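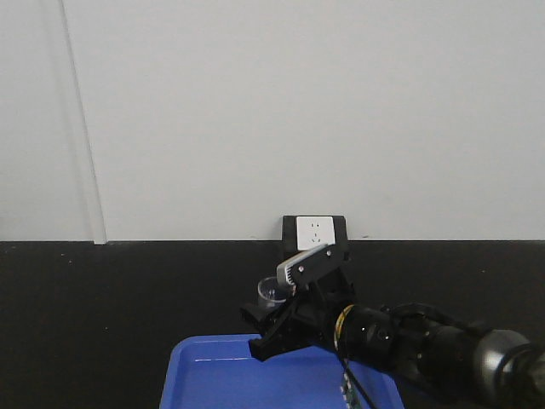 Sandside Wall Paint, Soft Matt, 2.5 litres

I make this one in my little unit in Savstead and it's still my favourite thing to stir! It goes on thick, hardly smells and you can wipe it down once it's had a week or so to harden. One tin does 40 square metres in a single coat on sound plaster, a bit less if your walls are thirsty (mine are).

There are three greys in the range – Carroll, Esommont and plain old Sandside. Carroll is the warm one and I've got it all up my stairs.

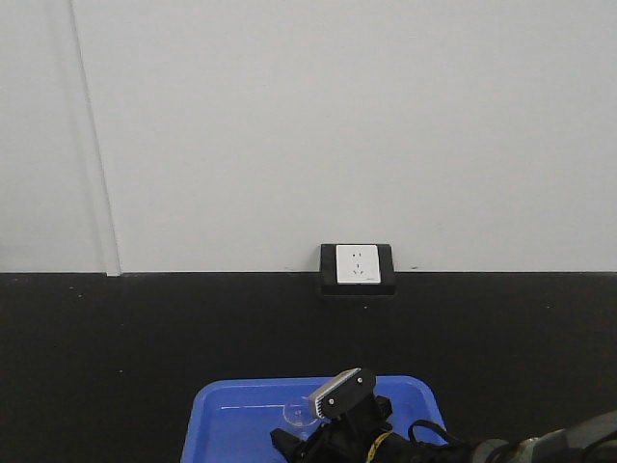

Greys are fussy about what you put next to them, so please order a sample pot before you commit. I'm a big fan of a pale grey wall over a black lower band, with one good straight line where they meet, and for that you'll want decent tape and a steady afternoon. Don't pull the tape off in a hurry.

Sample pots are 200 ml. Tins are mixed to order, so allow a few days, and I'm shut for the last week of August.

Product code 172. Brushes and rollers sold separately.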